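15/10/2024, Tuesday. Notes from the demonstration day at Akar

I went with Jawad to the open day. We arrived before the first talk and stayed until they closed the demo area. These notes are for me and for Haris, who could not come. Corrections are welcome, write them under mine.

The main demonstration was a simulated tabletop task: one arm, a white table, and household objects standing close together. Their presenter ran it on a large screen. Four views are pasted in here.
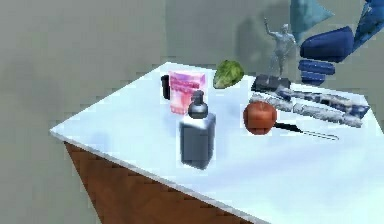
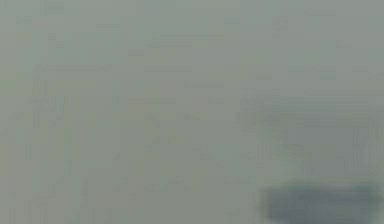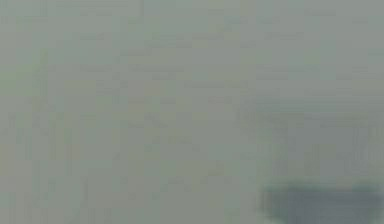
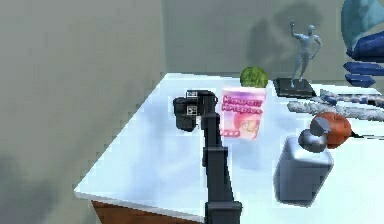

Two of these are almost only gray-green blur with a dark shape at the lower right. The other two show the table from different sides.

The talk was given by a person from Nikolaidis. She explained that the policy was trained on 4000 simulated episodes and that they keep 600 more for testing, with objects placed differently. I asked if the test layouts use the same object models as the training. She said yes for most of them. I think this matters for us, as our own parts come from many suppliers and do not repeat so nicely.

Jawad asked how they decide when an attempt is finished. They have a time limit of 53 seconds in the simulator clock, and after this the attempt counts as failed, even if the gripper is already closing. I found it strict, but Jawad likes it. He says our rule at Ikbridge is too soft and every operator reads it in his own way. We should discuss this with Haris before the next round.

About lighting: they change the lights and the wall textures between episodes, but the camera positions stay fixed. I asked why. The answer was that they tried moving the cameras in June and the training became slow, so they went back. She did not have the curves with her. I left my address and she promised to send them.

Second part was a short session on the marker tags. They use the tags only for calibration and for checking the pose afterwards, the policy does not receive the tag pose as an input. I had understood this wrongly from their abstract, so please ignore what I wrote in my earlier entry.

After lunch there was a table of Hadov with grippers to try by hand. I tried 3 different finger pads. The soft one is pleasant but I could turn the test block in it without much force. The ribbed one held better. Jawad took the data sheet, it is in the blue folder on the shelf near the door. Price is not on the sheet - we have to request it.

Small things I want to remember:

Their log file keeps the random seed in the first line of each episode. Ours keeps it in a separate file, and I have lost it twice already.

They name the objects by shape and not by product, so a replaced box does not break the scripts. I would like to do it the same way.

The queue for questions was long and the room was loud. Next time we go to the early session.

To do:

Haris - please look at our time limit rule and say if a fixed number is possible for you.

Jawad - ask Hadov for the price of the ribbed pads, and if they sell one pair only.

Me - move the seed into the log header, and write to the speaker again if the curves have not come by Friday.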